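Workshop Tips: Looking After a Two-Finger Gripper on a Food Handling Bench

Last updated May 16, 2023

These notes cover a small bench cell with a tabletop arm and a parallel gripper, used for bread and other light, crusty goods. They assume a Mundier controller with the Zellix gripper menu. Menu names differ on older Pokarov units, but the order of work is the same.

Before you start

Put the arm in its park pose, press the stop button and pull the plug on the gripper supply. Wait 30 seconds before unplugging the gripper cable. Sweep the bench with a dry brush. Compressed air pushes crumbs and seeds into the finger slides.

Cleaning the fingers

Wipe both fingers with a lint-free cloth and warm water with a drop of dish soap. Wipe again with plain water and dry them. Egg glaze and sugar build up on the inside faces first and will hold a loaf after the fingers open. Use a plastic scraper on hardened spots. Do not use steel wool.

Run a soft toothbrush along the slides with the fingers fully open, then fully closed. Apply one thin line of food-grade grease per slide every 200 hours. Wipe off anything that squeezes out.

Setting the grip

Set the closing force at the lowest value that lifts the load, then go up one step. A plaited loaf has ridges, and the fingers may settle into a crease or ride on top of a braid depending on where they land. Test at three points along the length. When a long loaf is gripped near one end, the other end drags, so lift slowly and keep the travel short until it clears the bench.

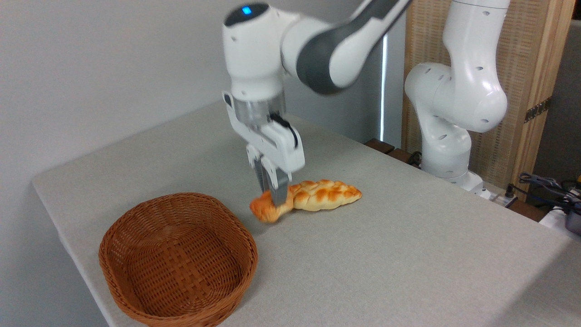 If the crust cracks, lower the closing speed before touching the force. If the load slips, check for grease on the finger faces before raising anything. Write the final values on tape inside the controller door. The Zellix menu drops unsaved settings at power-off.

Cable and flange

Leave enough slack in the gripper cable for a full wrist turn both ways. Turn the wrist by hand with power off and watch for pulling at the connector. Check the flange screws every 1,000 cycles for the first month, then once in June and once in December. Tighten in a cross pattern.

Common faults

Code 232 at startup: finger travel not found. Usually a crumb at the end stop. Clean, close by hand, restart.

One finger lags: dry slide. Clean and grease both sides.

Grip point drifts during a shift: loose flange or a bench that has moved. Check the bench feet first.

Replacement finger pads from Ikeda are slightly thicker than the originals. Redo the zero position after fitting them.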